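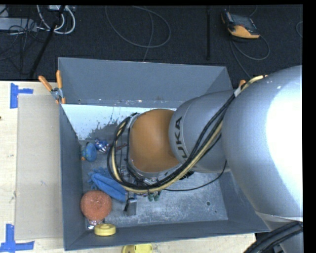
How I Set Up House Rules for Bin Picking

I've been running pick tests at Follomside for a while now, and most of my bad days came down to skipping something boring. So these are the rules I stick to, in the order I do them.

Clamp the bin first. An arm that brushes a wall will happily shove the whole thing over, and then every saved position is junk. I put blue tape on the tabletop too -- it makes it so much easier to put things back where they were!

Next, look at your cables. Jog the arm slowly to all 4 corners of the bin and down to your lowest pick height, and watch the loops near the gripper. If one snags or pulls tight, stop and re-tie it. Boglárka Oláh taught me to do this with the wrist turned both ways (I used to check only one, and paid for it).

Then mix up your items. Soft, shiny, round, fuzzy -- throw them all in. A bin full of neat boxes tells you very little.

Last one: hands stay out unless the arm is stopped, and whoever reaches in keeps the teach pendant with them. Write down every stop in the log, even the silly ones. Ours is at entry 833.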